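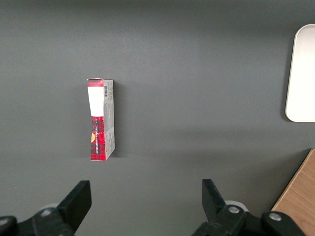
Words: Corinne Holloway

Newsletter > July > Allotments and gardens

Right, quick one this month as I'm writing it between the school run and a dentist. Mostly about seed swapping, plus the water, plus the thing with the gate. Sorry in advance for the order.

Seed swap first. Whitfield hall, back room, doors at 10am, done by noon because the dance class wants the floor. We had 300 packets on the tables last year and most of them were courgettes. Please, no more courgettes. What we're short of is anything that stores - winter squash, drying beans, the old keeping onions - and flowers that will put up with clay. Calendula always goes. So does honesty. Sweet peas went in ten minutes flat and there was very nearly words.

If you're saving your own, now's the time to be picking which plants you leave alone. Tie a bit of wool round the stem so nobody in the house has it for tea. Peas and French beans are the easy ones, they mostly keep to themselves and come up the same as the parent. Runner beans cross with next door's. Squash cross with everything, so unless you've taped the flowers shut and done it by hand you'll get a surprise, and not usually a nice one. Otis Pruitt grew what he swears was a pumpkin crossed with a marrow and it tasted of wet envelope. He brought seed from it to the swap anyway. If you took some, well.

Leave pods on until they rattle. If it's forecast wet for days, pull up the whole plant and hang it upside down somewhere airy. Shed's fine if you haven't got mice. Tomatoes are messier - scoop the seeds and jelly in a jar, splash of water, leave it on a windowsill three days till it smells bad, rinse in a sieve, dry on a plate. Not kitchen paper. I do it every year and every year I'm picking fluff off them in March.

Small boxes and card packets are good for storing, anything that breathes a bit. Tea boxes, biscuit boxes, the little ones from Christmas. Write on them. Name, month saved, colour of the flower if you know it. We had a whole shoebox handed in with "nice ones" on the lid and not another word.

Keep them cool, keep them dry. Parsnip you've got one year and thats your lot. Lettuce a few. Tomatoes go on for ages, Gert Van der Merwe got a decent row this spring from a packet 7 years old. Beetroot in the middle somewhere.

Talk this month is Sunita Schumacher on soil and what to do about it. She did the one on compost heaps which some of you still go on about. Back room again, 7pm, tea and something to eat. Bring a jam jar of your own soil, a third full, with a lid that fits. She'll top them up and shake them and you can see how much is sand and how much is clay. Mine was nearly all clay. Not news.

Water. The tank by the top plots is filling again, very slowly. Please fill cans from it and don't run a hose off it, there's a long list of people below you on the slope. Meter for the quarter read 1,167 litres over what we'd set aside, so there'll be somthing on the bills in autumn. Not a lot. Water in the evening, at the roots, and mulch over the top. Grass clippings will do if nothing's been sprayed on them.

Gate. The bottom one on Zerkgate Lane is sticking. Lift and push. Don't kick it, someone has been kicking it. Ingrid Ridgeway has the new hinges and will fit them as soon as her wrist is better. Code's the same as before, ask me if you've lost it, I'm not putting it in here again after last time.

Plots. Two coming free at the Stavari end, both half size. One's in good nick, has rhubarb and a very old gooseberry. The other is bindweed top to bottom and I won't pretend otherwise, but first year's rent is waived on it. Waiting list people get a call first, then it's open to all.

Other bits - still after a wheelbarrow wheel, any size really. The blue trug left on the bench is at mine. Gooseberries on the end bush by the tank are for anybody, take a bowl, leave a few. Blight's been seen two villages over so look under your potato leaves, brown blotches, and if you find it cut the tops off and take them home. Not on the heap!

Pieces for the next one to me by the usual date please, 2,000 characters or fewer, and yes Otis that does mean you.

Corinne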